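Calf Rearer and Relief Milker, Mernholm Farm

Full time, permanent. Start in March, or earlier if you can.

Mernholm is a family dairy farm with 346 milking cows, all Holstein and Holstein crosses. We calve in two blocks and keep all our heifer calves, so each season we have 130 young animals that need good care from the first day. The farm has 695 acres, mostly grass, with some corn for silage.

We are looking for a person who likes calves and is patient with them. Your main work will be colostrum feeding, bedding, weaning, health records and helping the vet at disbudding. You will also do four milkings each week, and every second weekend is free.

You should have at least one year of work with cattle. A driving license is necessary. A certificate in agriculture is welcome, but we look more at how you handle the animals. If you have reared calves in another country, please apply also; several of us learned farming in another language. 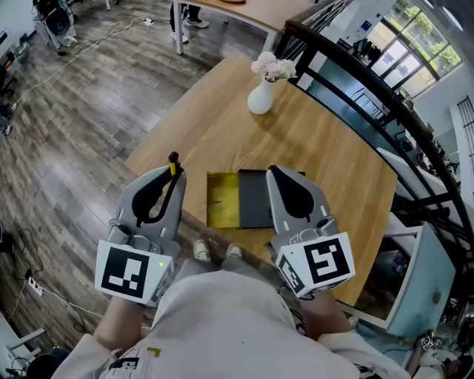

Zieliński, from the milking team, asked us to put in the advertisement that mornings start at 4:45 and that it is better to know this before the interview. The afternoon milking starts at 3:30, and on the days when you milk in the morning you are normally finished by two.

We offer a salary according to experience, a two-bedroom house on the farm with low rent, work clothes and boots, and 25 days of paid vacation. There is also a yearly payment of $2,000 when calf losses stay under the target we agree together. Training courses are paid by the farm.

The calf house was rebuilt last year with new ventilation and group pens. Milk powder and feeders come from Akent, and you will be shown how to set the feeding plans. Doris in the farm office can answer questions about the house, schools and work permits.

To apply, please send a short letter and the contact of one earlier employer to the farm office, by post or by email. We will invite suitable persons for a paid trial day. Please bring your own waterproof clothes for that day, and allow time for lunch with us.

Applications close 11 Oct 2024.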